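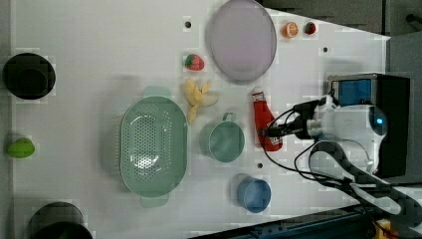 Search this manual Go

4.3 Teaching a grasp in Sorkura

Use this procedure to add a grasp for an object the planner already knows by name. The arm must be homed and the camera calibration loaded.

1. Open the Grasps tab and choose New. Type the object name exactly as it appears in the object list.

2. Press Detect. Each object found gets an outline and a score. Select the one you want.

3. Check the suggested approach line. For long objects lying flat, such as a bottle, the fingers should close across the short side.

4. Set the closing force. The default is 23 per cent – lower it for thin-walled cups.

5. Press Preview. The planned path is drawn but the arm stays still.

6. Press Run. Keep one hand near the stop button.

7. When the gripper has closed, press Save Pose.

Note: Lime and strawberry models are easily confused at low scores. Raise the detection threshold if the wrong outline is selected.

Note: Error 371 means no collision-free path was found. Move nearby objects apart and repeat from step 2.

CAUTION: The planner does not model cables. Check the cable loop by hand before step 6.

Saved poses are listed under Library – see section 4.7.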